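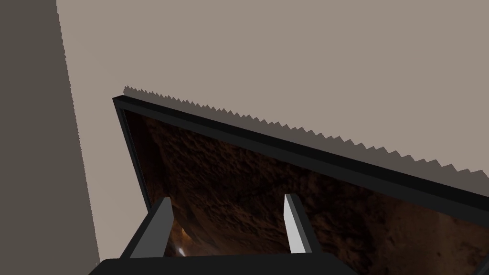
Large panel with a thick black border and a dark brown, mottled face.

Preparing a Large Framed Work for Exhibition

By the Exhibitions Office, Wiramdale Regional Gallery
July
338 shares

This guide applies to artists and community groups lending framed works to the Gallery's open program. It covers works with a longest side greater than one metre. Smaller works are dealt with in the general lending conditions.

1. Check the frame

Lay the work face up on a padded table and inspect each corner under a strong light. Mitred joints should be closed and should not move under light hand pressure. Where a joint has opened, have it re-glued and pinned before delivery. Gallery staff do not repair frames on receipt.

Dark borders show scuffs readily, particularly on the outer edge. Minor marks may be touched in with a matching wax stick, applied sparingly and buffed with a cotton cloth. Do not use furniture polish. The residue transfers to gloves and wall surfaces.

2. Clean the face

Flat glazed works may be wiped with a microfibre cloth dampened with distilled water. Apply the water to the cloth and keep it well clear of the rebate.

Works with a raised or irregular surface should be dusted only, using a soft goat-hair brush and working from the top down. Lenders who are unsure whether a surface is stable should leave it alone and note this on the form.

3. Fit the hanging hardware

Fit two D-rings to the vertical members of the frame, one third of the way down from the top edge. Screws must be shorter than the depth of the timber. Sawtooth hangers, adhesive hooks and string are not accepted.

Works over 15 kilograms require a split batten, which the Gallery can supply on request. Attach felt or rubber bumpers to both lower corners to keep the frame off the wall and allow air to circulate.

4. Label the reverse

Write the title, the lender's name, the dimensions (height first, in millimetres) and a contact number on a card label. Tie or tape it to the backing board. An arrow showing which way is up is required for abstract works - and is welcome on all others.

5. Wrap and deliver

Fit cardboard corner protectors, then wrap the work in glassine followed by bubble wrap with the bubbles facing outwards. Tape should never touch the frame. Carry and store the work upright on its long edge.

Deliveries are received at the Tak Street loading dock from 9.30 am. Works valued at more than $3,000 must be accompanied by a signed valuation. The maximum length that can be taken through the dock door is 3,000 mm, including packaging. Lenders with larger works should contact the Exhibitions Office before booking a courier.

Related
Lending conditions for the open program
Choosing a backing board
Condition reports: a short guide
Touring works to the Lollura Annexe
Parking and access at the Tak Street dock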